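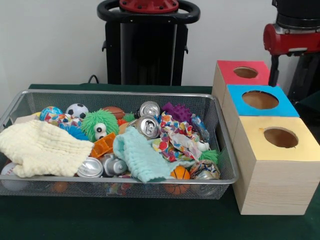
Soft toys, balls, cans and a crumpled cream towel, all in one wire basket.

6 min read

I would like to say a few kind words for the basket where everything goes. You probably have one. It might be a drawer, or a cardboard box at the bottom of the stairs, or that one chair in the bedroom, but somewhere in your home there is a place where things land when you don't know where else to put them, and I suspect you feel a little guilty about it.

I did, for years. When we moved into the house in Rurkwood I bought 31 matching bins with lids and little windows for labels, and I labeled every one of them. Batteries. Ribbon. Candles, tall. Candles, short. My neighbor Mererid Pumphrey came over to admire them and asked, very gently, where I planned to put a thing that was half candle and half ribbon. I laughed, but by October I had a shopping bag hanging on the closet doorknob with six or seven homeless objects in it, and I hated that bag with a passion I'm now a bit embarrassed by.

My grandmother would not have understood the problem at all. She raised five children in Lirkumlow, in a house smaller than my downstairs, and next to the kitchen door she kept a laundry tub that held mittens, string, jar lids, a deck of cards missing the four of clubs, and usually a toy or two. If you lost something, you were sent to the tub. You'd kneel down and dig, and half the time you came up with something better than what you went in for. (I found a harmonica once. I was a menace for the whole winter.)

I think we have let the people who sell storage convince us that a tidy home is one where each object has a single, permanent address. That works fine for scissors and for medicine, and please do keep your tax papers in a proper folder. But a household is full of things in the middle of being used, things on the way from one room to another, and they need somewhere to wait. Children know this without being taught. A child given 50 toys on 50 hooks will have them in a heap by lunch, and the heap is where the game starts, because the rabbit has ended up beside the ball and now the two of them have business together.

My friend Ghislain Perron disagrees with me, and he is a thoughtful man, so I'll give him his due. He says a mixed basket is only a decision you've put off, and that put-off decisions pile up until you're renting a storage unit. He has seen it happen in his own family. I take the point — and my answer is that the basket has to have sides. When mine is full I sit down on the rug with a cup of coffee and empty it, and whatever I can't remember wanting goes in the donation box. It takes me most of an evening, mainly on account of the reminiscing.

I still have eleven of the labeled bins. Candles, tall, is doing very well. The other twenty went to Mererid, who uses them for seedlings and has never taken the labels off.

596 shares
31 comments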